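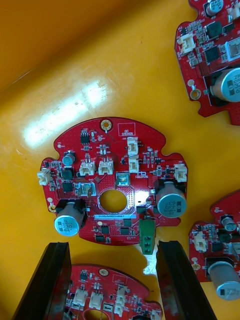 Storing round driver boards in a tote without bending the big capacitors

Posted in Listville Help > Electronics bench

Dae-han Seok
We receive round red driver boards in yellow plastic trays, several to a tray and unbagged. Each has two large electrolytics (330, with 63 on the top of one, which I read as µF and volts), white wire-to-board connectors and a green three-way screw terminal at the edge. Incoming inspection takes one board at a time and puts it back. Over 354 boards we have logged two with a capacitor leaning off its base. Is the tray the problem, or the handling? Also, does the QC sticker go on before or after the terminal is checked?

Ravinder MacLeod
Probably both. Boards lying flat in one layer are fine. Boards that overlap are not, as the edge of one ends up against the capacitor of the next and any sideways push goes into the leads.

Pick up by the bare board edge. Do not use the capacitors as handles, and do not lift by the terminal block either. It feels solid, but the load goes straight to the solder joints.

An ordinary yellow plastic tote is not necessarily static dissipative. Color tells you nothing. Look for a marking on the underside or measure the surface resistance. If it fails, use a dissipative liner – pink foam is acceptable for short storage, but replace it on a schedule.

For the two leaning parts, check the joints under magnification before straightening anything. If a pad has lifted, straightening makes it worse.

Sticker last, inside the printed outline, after the terminal screws have been run down and backed out. Keep it off the mounting hole next to it, or the screw head will sit on paper.

Olden
we used Jodance dividers for ours, cut down to fit. no more leaners so far but they take up a lot of room

Shin
Scan the barcode label at the start of inspection and again when the board goes back. That way you at least know which shift had it. Our last lot was 398 boards and it added roughly an hour.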